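Talks > Evening series > Speaker notes

Sleeping better in a small bedroom
Notes by Gönül Karaca, June

Start without the slides. Ask who slept badly last night. Wait for hands. Don't tell the airport story, it runs long.

Main point, say it early: most of us try to fix sleep at bedtime, and by then the day has already decided a lot. Morning light, coffee, the nap on the couch. Bedroom comes second. Still worth doing.

Morning first. Same wake-up time, also after a bad night. This is the one people hate. I held out for years myself - then did it for 3 weeks at the flat in Timthorpe and stopped needing the second alarm. Curtains open before the phone. Outside if you can, even just the front step.

Coffee. Last cup before lunch if you're sensitive. Tea counts. So does the big cola at 4 pm.

Now the room. Nightstand - keep water, a lamp, maybe a book. Phone charges in the hall or in the drawer, face down, sound off.
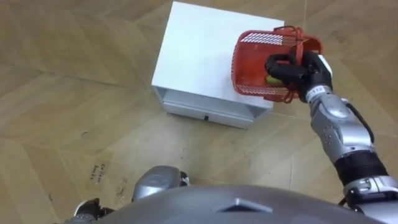 Barış Tekin wrote to me after the Sarıgül talk that the drawer did nothing for him, he just opened it. Only a cheap alarm clock and a phone left in the kitchen worked. Fair. Read that out, people like it, and then ask what they use to wake up.

Temperature. Cooler than you think. If feet are cold, socks, not a warmer room. Two light covers beat one heavy one, you can kick one off half asleep.

Noise. Steady is fine, sudden is the problem. Fan is ok. Earplugs ok, try a few kinds, ears differ. Skip the Vudum app bit unless somebody asks, I only used it a week and the rain sound had a loop you could hear.

(Slow down here. Last time I rushed teh next part.)

Bed is for sleep. Hard in a small place, I know - the bed is also the sofa and the desk. So change something when it turns into a bed again. Pull off the day blanket, switch off the top light, move the laptop out of reach.

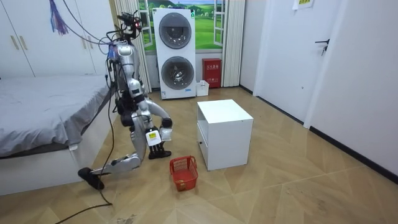

What about shift workers, Cernis asked in the comments to the last set of notes, when bedtime moves every few days and the sun is up? Answer: blackout blind, same short routine whatever the hour, and tell the household. Not a full answer. Say so.

Waking at night. Don't check the time. Turn the clock round before bed. If you're lying there getting angry, get up, dim light, something dull, back when sleepy. Floor clear so you don't trip - shoes, bags, chargers all off the walking side.
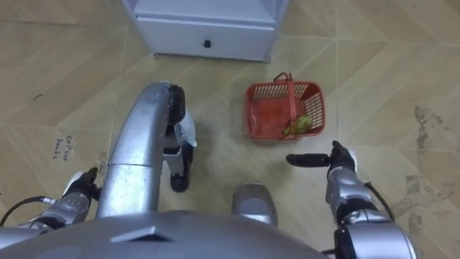

According to Barış Tekin, getting up made it worse the first few nights and he nearly quit. Tell them that's common and to give it longer. Then the doctor slide: loud snoring with gasping, bad sleep that goes on for months, falling asleep at the wheel. Don't skip this even if were over time.

Handout is the one-page sleep diary. 80 copies printed, leave on the chairs. Questions till they turn the lights off.

Contact: Gönül Karaca, via the evening series desk | Copyright the author | Back to top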